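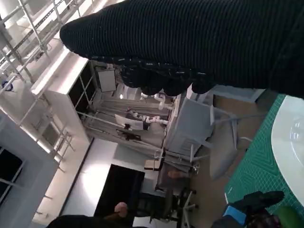
A white plate on the green cutting mat at Studura.

Studura has opened its tableware and artificial fruit collection for outside loans, after a trial that began in May with members only. Schools, shops, clubs and small theatre groups can now borrow plates, bowls and display food from the workshop for up to nine days at a time.

The collection has 58 items on its list. Most of them are plain white plates and artificial fruit, bought over several years for members who dress shop windows or teach drawing. Until this year they were kept in separate boxes under the names of the people who had first asked for them, and several things had been bought twice.

Nadja Danzer, who runs the loans desk, said the old arrangement had worked well enough when there were only a few regular users.

"You would go looking for a bowl and find three people had put bowls away in three different places," she said. "We had grapes in with the table linen. It took a good part of the spring to get everything out and washed and written down."

Outside borrowers will pay a deposit of £60, returned in full when the items come back clean and undamaged. There is no daily charge. Members will carry on borrowing without a deposit but must now sign for what they take.

Each loan is laid out and checked against a printed sheet before it leaves. Plates are looked over for chips around the rim, and fruit is checked for split skins and missing leaves or stems. The same sheet is used when the loan comes back.

Artificial fruit is washed by hand in lukewarm water with a little washing-up liquid and dried on a towel. Bunches of grapes take the longest. Dust settles between the grapes and along the stem, and Danzer asks borrowers not to try to clean them at home with spray polish, which leaves a sticky film that is hard to shift.
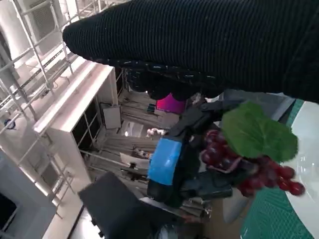
Red grapes have been the most requested item since the trial started, followed by lemons and pears. Danzer said people laying out a table for a photograph or a drawing class often wanted one thing with a strong colour against a white plate, and grapes had the advantage of staying where they were put.

"Apples roll. Lemons roll a bit. Grapes you can drape over the side of a plate and go and have your lunch," she said.

She advises borrowers to open out the leaves before setting a bunch down, and to turn it so the stem is not the first thing people see. Leaves that have been pressed flat in storage can be eased back into shape with the fingers after a few minutes in warm water.

Two other local suppliers are involved. Brokivum, which clears and resells catering equipment, has given a set of side plates, and Zindico is printing the loan sheets and the labels for the storage boxes. A second list, covering baskets, cake stands and artificial bread, is being drawn up under the working name Zulu and should be ready in the new year.

The first outside loans go out on 9 November 2022. Requests need to reach the desk five days before collection, with a note of what the items will be used for and whether they will be outdoors. Anything going outdoors must be covered if it rains, and fruit should not be left in strong sun, as the red colours fade first.

Borrowers are asked to bring their own box and something soft to wrap the plates in. Newspaper is fine for the plates but should be kept away from the fruit, because the ink comes off on it.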